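I have been putting off writing this up all week, partly because of the leftovers and visitors (my sister's lot stayed on an extra night, which was lovely and exhausting), and partly because I wanted the rules to settle in my head first. Vitória Barros says a rule you can't remember at the end of a shift is too long, and ours for the Zillard cell had grown to five pages. Five! I printed them out and read them on the tram, and by the time I got off I had forgotten the first one.

So we have been cutting. Out went the paragraph on footwear, which the site rules cover already, and out went that peculiar bit about the radio. What stays is the part on hands. Before anyone reaches past the guard, the arm is stopped and locked, and the person reaching in keeps the key in their own pocket. Lourenço Quintela wanted to allow slow-speed work with the lock off for people with up to 50 hours on the cell. I told him I would rather it were for no one, and we went back and forth very cheerfully over the last of the almond biscuits.
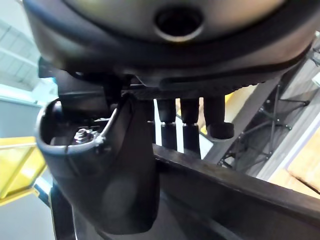 Urneo, 30th December

Most of today went on the fixings rule. I had written "check the gripper", and Vitória quite rightly asked what a new starter was meant to do with that. Look at it fondly? So now it says to begin with the nut and bolt inside the hollow at the top of the finger, where the finger is fastened to the structure above, and to do it from close up with a torch. It is a small silvery thing against all that black plastic and very easy to pass over when you are keen to get home, and I include myself in that.

Then came the numbering, which took far longer than it deserved. The old check sheet is 393 and the new one will be 408, and both are still in the Peixoto folder, so I have written "withdrawn" across the old one in my largest letters. Lourenço thinks we should keep a copy for the next audit. I expect he is right, and I have put one in the drawer with the spare keys.

Still to do: the wording on who signs when two people share a shift, and a kinder opening line, as the present one sounds like a telling-off. I must also ring Dratell about the training room and see whether they have the big table free in the morning. Soup for supper, and early to bed if the neighbours allow it.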